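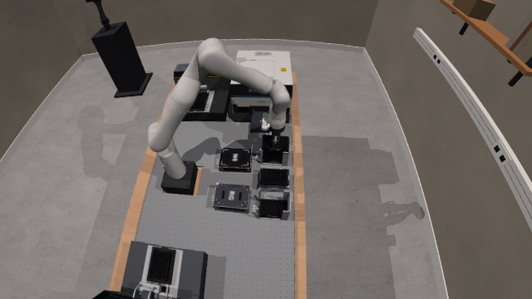
May 28, 2020

Planner work on the Drallow bench model, sim only. Picked up from Jessie's branch.

Goal was to get the arm down over the far rack without the elbow swinging wide. Old config let the planner pick either elbow solution, so the same move came out differently from run to run. I've pinned it to elbow up and added a joint-space cost on the wrist. Ran 618 plans with random start poses overnight. 13 failed, all of them timeouts at 3000 ms. No collisions reported in the rest.

Went through the failures with Nelu. Most start with the wrist low behind the big white instrument, and its collision mesh is a single convex hull, so there's less room than there should be. He'll split it into 2 pieces and rerun with the same seeds.

Rack frames: the nearest rack was still parented to the bench instead of its holder, so moving the holder in the scene file left the approach pose behind. Fixed. Gülizar, please pull before you touch the deck layout.

Gripper still has the default padding. Left it alone for now, need the measured value from Effie.

To do:
- rerun failed seeds once the mesh is in
- log which elbow solution gets rejected and why
- same check for the middle rack
- ask Flora if the Urnen build can take the new config format, or if we keep both till October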